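Shahzad Magsi spent most of the past decade on a book about one psalm. The book, Pellside Readings in Psalm 23, came out in December from Teneter, a small press that mostly does language textbooks. It runs to 262 pages, and the first 188 of them deal with the Hebrew, phrase by phrase.

Magsi taught biblical Hebrew to evening students before he retired. He says the book grew out of handouts. "I'd give them the Hebrew on one side and a blank column on the other," he said by phone. "They had to fill in the blank column before they were allowed to look at any English version. Most of them knew the psalm by heart in English, and that got in the way."

The phrase that gave his students the most trouble was in verse four, usually given in English as "the valley of the shadow of death." The Hebrew word, tsalmavet, can be read as two words joined, shadow and death, or as one word meaning deep darkness. Magsi prints both and does not choose.
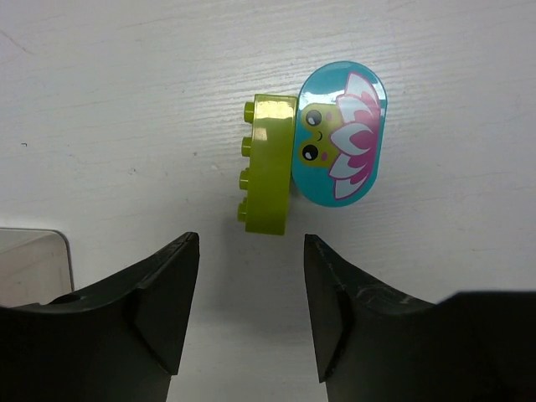
Why not settle on one reading?

"The vowels came later than the consonants, and the argument is over the vowels. I can tell a student what I lean toward, and I do, in the notes. I lean toward darkness. But the people who have prayed it the other way at funerals aren't wrong to hear death in it."

Rafia Chaudhry, who edited the book for Teneter, wanted a single finished translation at the front. They argued over it for most of a year. In the end there is a translation, but it is at the back, after the notes. "He won that one," she said. "I won on the index."

The last verse gets the longest chapter. Where many English Bibles have goodness and mercy that "follow" the speaker, the Hebrew verb is the ordinary one for chasing or pursuing, often used of enemies. Magsi thinks "follow" is too mild – he uses "pursue" – and he spends 20 pages on where else the verb turns up. 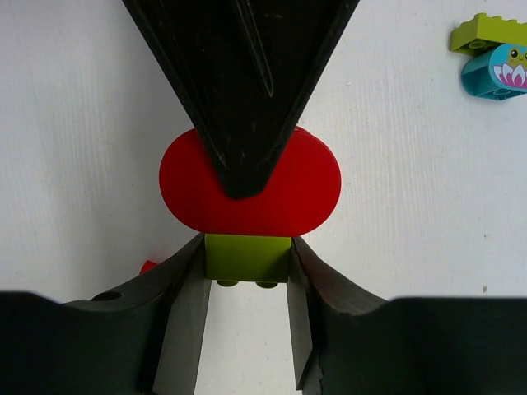 The same chapter takes on the word "mercy." The Hebrew is hesed, and Magsi lists the English words that have been tried for it, from "lovingkindness" to "loyalty." He settled on "steady kindness" after trying it out on his last class. Ehsan Ghumman, a former student who read the proofs, still objects. "It sounds like something you'd say about a dog," Ghumman said. Magsi kept it.

Teneter printed 1000 copies and had sold 300 by the first week of the new year, mostly to reading groups. Magsi is working on Psalm 121 now, which is shorter by his count of the difficulties. He does not expect it to take as long.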